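Can a robot do your chores yet? Not mine, anyway

I've been hearing for years that a machine is about to take over my dishes, so when Broda put its household trials online in June I made a coffee and watched the lot. Well, most of it – there are 3373 attempts, all of them run in simulation, and I do have a job.

The idea is simple enough. Before anyone lets a robot loose in a real kitchen, it practises on a computer, where a dropped plate costs nothing.

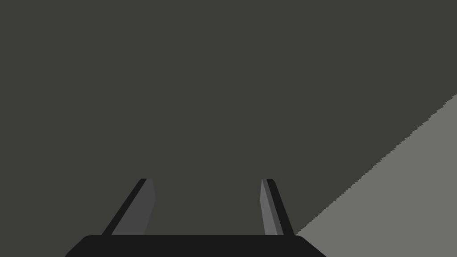 Allora doesn't buy it: a simulated home never has a sticky drawer or a sock on the floor, they told me, and a good score there says very little about mine or yours. Fair point! I've got at least 2 drawers that would defeat anyone.

Still, I came away a bit more hopeful than I'd expected. The practice homes have cupboards with little knobs and even a toilet, and a two-armed robot has to work in among all that.

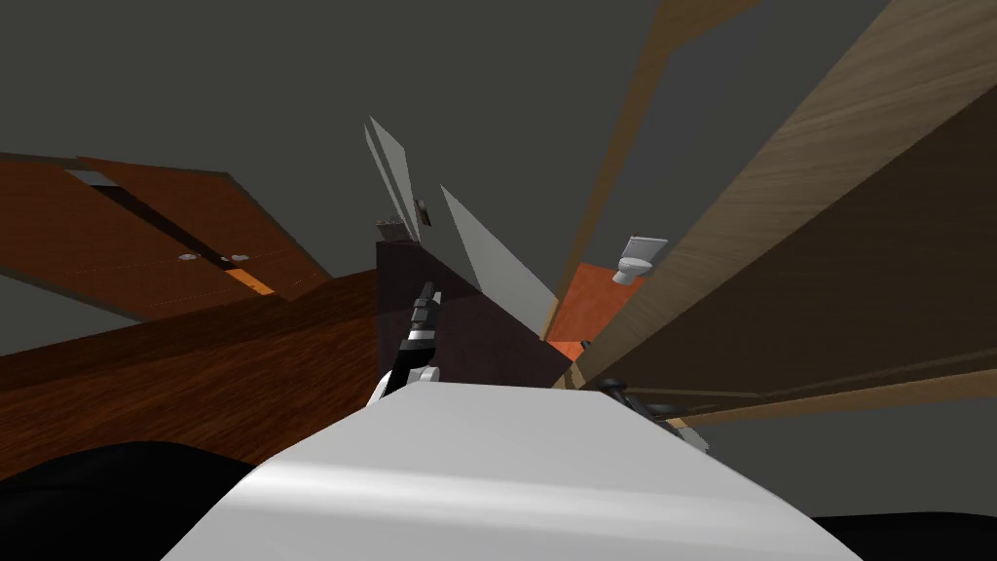
Broda says 3057 of the attempts ended with the chore done, but each one is a single small job, like shutting a door or moving a box. String a few together, the way you do on any ordinary morning, and the company admits things fall apart pretty quickly. The slowest runs took more than 20 minutes. I can unload the whole dishwasher in that time, and I'm not fast.

Broda plans to try the same chores in a real flat next, and I'll be watching that too.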